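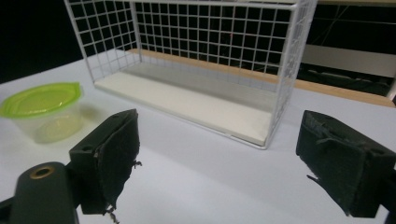
Rohani Setiawan

Kitchen and pantry testers wanted for the Soomro hand gripper, Clevmont area

We are looking for people who like putting things away. I know that is an odd way to start a call for participants, but after two seasons of running these sessions I can tell you that the folks who enjoy them most are the ones who straighten the spice shelf while they wait for the kettle.

Sturnel makes the Soomro kit, a hand-held gripper with a camera on it. You hold it, you squeeze, the two fingers close, and everything you do is recorded so that a small robot arm can later be taught the same job. The kit is sold to labs and to a few workshops, and before the next version goes out we want it used by plenty of ordinary hands. Mine have gotten far too used to it, and so have those of everybody else at the office.

What you would be doing

Simple tabletop jobs, mostly. Wire baskets, food containers with snap-on lids, that sort of thing. You might be asked to move a container into a basket, take it out again, set it down somewhere else on the table, and then do the whole thing over from the other side. Some people find this restful and some find it a bit dull by the second hour, so please be fair to yourself about which kind you are before you write to us! Between rounds we ask what you thought of the grip, the weight, the squeeze, and the felt pads on the fingers. Strong opinions about the pads are very welcome. We have had a lot of back and forth over them and would love to hear from someone with no stake in it.

A session lasts 2 hours with a break in the middle, and we would like each person to come for 8 sessions if they possibly can. If you can only manage a few, write anyway and we will see what fits.

Who we are hoping for

Anyone 18 or older who can stand or sit at a table and use one hand comfortably for a stretch of time. Left-handed people, please, please apply, we never have enough of you. Small hands, big hands, stiff hands, all good, and do mention it if your grip tires easily so that we can plan more breaks. You don't need to know a thing about robots. If you have used the kit before, at a lab or at the open house last November, please say so in your note, as we are keeping a few places for returning users and want to hear how the two versions compare.

Pay and practical matters

We pay $53 per session, by check or bank transfer, whichever you prefer. Parking behind the Kutemitz building is free, and the side door has a ramp. Coffee and tea are on us. The camera records the table and your hands while you work, and you will get a plain consent form to read at home before you agree to anything.

We have room for some 60 people. To apply, send a short note to the study desk at Sturnel with your name, which hand you favor, and the times of day that suit you. Notes should reach us by June 28, 2022. I read all of them myself and I do write back, though it may take me a little while if they all arrive at once.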